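Workshop Tips: Can a Machine Build Your PC Yet? 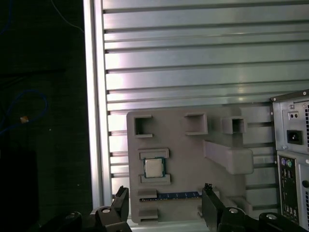
Processor and memory stick in a gray printed holder on a slatted aluminum panel, with the tower case at right.

Updated 2022-08-14

Readers of the Stirholm bench pages keep asking if a robot arm can take over the fiddly jobs, and putting a computer together is the one they ask about most. The short answer is partly. Picking up a part from a known spot is well within reach. Seating it is harder, and cables are harder still.

Most of what makes the job easier for a machine makes it easier for you too, so these tips work either way.

Give every part a fixed place. A printed holder with a pocket for the processor and a slot for the memory saves hunting around on the bench. We printed ours on the Zimik in the Clestotton shop. Go for a matte gray filament, as shiny plastic throws glare.

Leave room for fingers. Memory should sit so that you can get hold of it by the edges. If you have to pry it out, the slot is too tight. Open it up by a hair and print again.

Bolt the holder down. Tape lets go sooner or later. Slotted aluminum profile is good for this and you can move things later without drilling.

Watch the light. Bare aluminum reflects a bright band that can hide small parts from a camera, and from tired eyes. Move the lamp to the side before you blame the software.

Keep the case still. A tower that slides back a little when you push on it will spoil any careful setup. Put a stop behind it.

Check the voltage switch if your power supply has one. Do this before you plug in anything. It is a two-second look and I would not hand it to a machine.

What about the hard part? Memory has to go in straight and then needs a firm push until the clips close. A person feels that. An arm needs force sensing and somebody patient to set the limits. Pitkänen ran 100 tries with one of theirs last November and put the log on their site. Most of the failures were a stick going in at a slight angle – the same mistake beginners make.

Processors are worse. Line up the corner mark, lower it flat, never press. I would still do this one by hand.

For a single home build, skip the arm and print the holder. For a shop doing the same model all week, an arm that fetches and presents parts could earn its space now. Leave the cables to people.

Holder file: see download 676 on the jigs page. Print 2 if you work on two cases side by side.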